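Notice to the Residents of Grikcombe Regarding the Transfer of the Lake

Issued by the Office of Standing Water, Skarnmont District
May 31, 2025

1. Purpose of this notice

The Office has completed its review of the petition submitted by the lake known as Cele, in which the lake requested permission to leave its present bed and take up residence in the valley of Grurkari, 30 miles to the north. The petition has been granted. Residents of Grikcombe are asked to read this notice in full and to keep it in a dry place.

2. Background

Cele has occupied its bed for 854 years. During that period it has paid its dues in fish, attended all required hearings, and flooded the lower road only when given written leave to do so. The Office wishes to state that the lake's record is in good order and that its departure is voluntary.

The petition was delivered to the front desk overnight as two inches of water, which stood level on the counter and did not run off. Staff read it by lowering a lamp to the surface. The lake wrote that it had grown tired of the same sky. It made no complaint against the town, although it did mention the bells.

A counter-petition was received from residents of Shore Street, who asked that the lake be required to stay until their children were grown. The Office considered this request with care. Under the District Code, a body of water may not be held for reasons of affection.

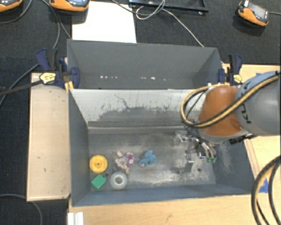
3. Schedule of departure

The lake will leave over the course of 2 nights in July. It will travel by the old drovers' road and will not enter private yards except where a gate has been left open. Residents who hear it passing should remain indoors and avoid calling out to it by name. In earlier transfers, lakes that were called by name turned back, lost their way, and had to be settled as marshes.

Boats must be removed from the water before the first night. Any boat left behind will be considered a gift.

4. Lost property

The Office expects the empty bed to contain a large amount of personal property. Rings, keys, bottles, and letters weighted with stones may be claimed at the boathouse upon payment of a fee of 200 pence. Letters will be returned unopened. Claimants should be aware that the lake has read them.

Reflections are a separate matter. Persons who looked into the lake often as children may find that they feel lighter after its departure, or that they are slow to recognize themselves in mirrors. Such persons may apply to have their reflections returned by mail from Grurkari. The lake has agreed to this in principle but has asked to keep a few.

5. Use of the bed

The bed will remain the property of the District. It may not be plowed, fenced, or built upon for one full year, in case the lake does not care for Grurkari. Residents may walk there during daylight. Those who find their shoes wet on returning home are asked to inform the Office, which will write to the lake and ask whether it wishes to come back.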